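Re: [manip-list] wrist-only policy, transparent objects - numbers?
From: Elvia Cuevas
To: manip-list
Cc: Gervásio Guimarães, Kristýna Jireš

Elie, all,

Sorry for the slow answer, deadline for the December internal review and then I lost most of the morning to a dead switch. Quick version inline, longer version when the write-up is less embarrassing.

Elie Kanaan wrote:
> Elvia, thanks for the Pistent summary. Three things I couldn't work out
> from it.
>
> 1. When you say "wrist-only", is that at training time as well, or do
> you train with the head view and drop it at test time? We tried the
> second on Dantas and it fell apart on anything see-through.
>
> 2. How do you decide a grasp is good enough to lift? We don't have
> tactile on our fingers and depth on clear plastic is basically noise.
>
> 3. How many demos, and how many did you throw out? Lorna says the
> filtering is doing all the work. I'd like to believe she is wrong but
> she usually isn't.
>
> Elie

1. Wrist-only both times. We did try the drop-it-later thing, early on, same result as you. The policy leans on the head view for the approach and then has nothing when you take it away. So now the head view is recorded but the network never sees it. Gervásio uses it for labeling failures and that's all.

Approach is worse this way, no point hiding it. It hunts around a bit before it commits. But the last stretch, from fingers-near to fingers-closed, is a lot better, and that was the part that was killing us on clear stuff.

2. No tactile here either. We have a small head on top of the wrist features that predicts hold / no hold, and the lift is gated on that. Input is the last few wrist frames plus finger position. No depth at all. I turned depth off after Kristýna plotted it for the clear bottles and it was holes everywhere.

What seems to help is that the fingers and the object are always in the same part of the view, so the net can learn what a bottle looks like when it's sitting right between the links, whatever the room is doing behind it.
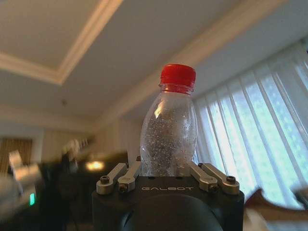

And the room does a lot. Windows, lamps, ceiling trim, whatever the arm happens to be pointing at. With the wrist tipped up you get a bright window right next to a dark corner and the exposure goes wherever it wants. First version of the hold head had basically learned the background of our one lab bench. Moved to the house setup at Clirdale and it said "no hold" to everything, very confidently.

Fix was dull. More rooms, heavy crop and brightness augmentation, and we randomly blur the outer part of the wrist image during training so it can't lean on it. The blur gave more than the other two together. I did not expect that and would like someone else to check it before I say it too loudly.

Colored caps - yes, I know, someone is going to ask. A red cap on a clear bottle is an easy cue and the net will take it. We ran with the caps off as well. It drops, but less than I feared. Those runs are in a separate folder, dont mix them in with the main set or your success rate will look strange.

3. We kept 2098 demos and threw out 885. So Lorna is half right, as usual. Of the thrown out ones a big chunk are operator hesitation, where the gripper closes, opens, closes again. Leaving them in teaches the policy to do the same and it never stops. The rest is sync problems between the wrist stream and the joint log, which is our own fault and is fixed now.

I did train once on everything unfiltered, one seed only so don't quote it. Worse at lifting, no real difference at reaching. So filtering isnt doing all the work but it's doing plenty.

With filtering and the blur we're at 90 percent on clear containers in rooms it has seen. Unseen rooms is lower and I am not giving a number until we have more than 2 of them, the spread is silly right now.

Things that did NOT help, to save you the week:

- bigger image encoder. Slower, no better, and the latency made the closing jerky
- predicting the object mask as an extra task. Masks on clear plastic were bad enough that it hurt
- longer history. Past a few frames it just memorizes operator habits

Still broken: bottles with a soft wall. Hold head says fine, lift starts, bottle squeezes out of shape and tilts. Vision sees the dent too late. Gervásio wants to use finger motor current for this, I think he's right but the logging at our end is too coarse. If anyone on Worero has done current-based slip on parallel-ish linkages I would love to hear what rate you log at.

Lorna, if you're reading - can you send me the split you used for the filtering comparison? I have the list of episode ids but not which rooms went where, and I would rather run the same thing than a slightly different thing and argue for a month.

Code: training script I can share now, ask me off list. The data needs a pass first, there are people walking through some of the head views and I haven't sorted out what we're allowed to send.

Have to run, robot time starts at 2 pm and I haven't calibrated.

Elvia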